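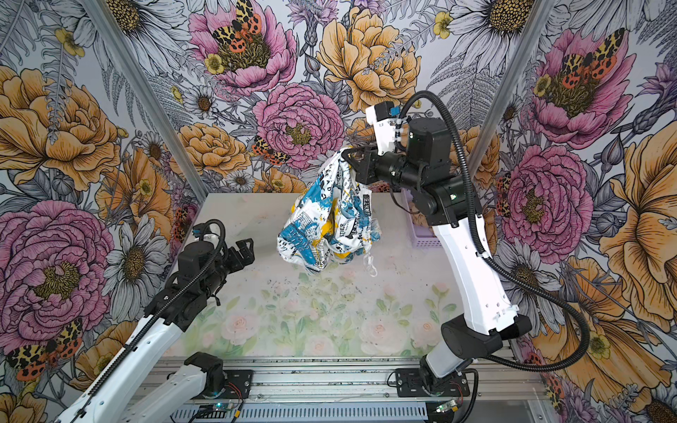 Our new members always ask the same thing at the first meeting, which goes something like, do I have to know how to code already? No, you don't! Half of us showed up not knowing which end of a screwdriver to hold, and we're still here.

Dikgate Robotics Club Opens Fall Season With the Laundry Challenge

DIKGATE, 2019-09-13 - Hi from the Dikgate Robotics Club! I'm writing this one on behalf of the whole team, and I'm pretty excited, so bear with me. We've signed up for the Fakitz Student Cup, and our entry is a two-arm station that picks up clothes and puts them in a basket. If you've ever left a shirt on the floor, you know why we picked it.

We started back in June with a sketch and a long argument about wallpaper (the flowers won, and so did the moths). The arms are bolted to an aluminum rail along the front of the table, one on each side. One grabs the clothing by a corner and lifts, and the other is there to help out when a piece needs two hands. Cloth is hard! A block stays the same shape when you pick it up, but a shirt flops all over the place, and every grab is a little different from the last one.

Over the summer we logged 423 practice runs, and 153 of those were just on prints with lots of lettering and color, which gave our software fits. Our club has 22 students this year, split into 3 crews: build, code and test. You can switch crews whenever you like (I've been on all of them, and test has the best snacks). 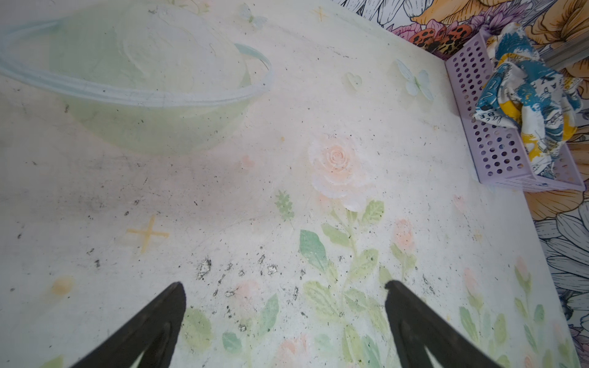

Couldn't you just fold it by hand in two seconds? a reader named Li wrote to us after our last newsletter. Sure, Li, and probably neater than we do it! But we'd learn a lot less about motors, wiring and patience. Folding is on our list for later in the season, once we're happy with picking up and putting away.

We also want to thank Bokus, our local hardware store, for letting us run a tab on bolts and cable ties all summer long. We went through a lot of cable ties.

Come see us! Our open house is in the shop room behind the school gym, right after classes let out, and families are welcome. You can drive the arms yourself for a few minutes, and we'll have sign-up sheets for anyone who wants to join. Reporters, please check in at the front office and ask for the robotics club.

Media contact: Dikgate Robotics Club, care of the school front office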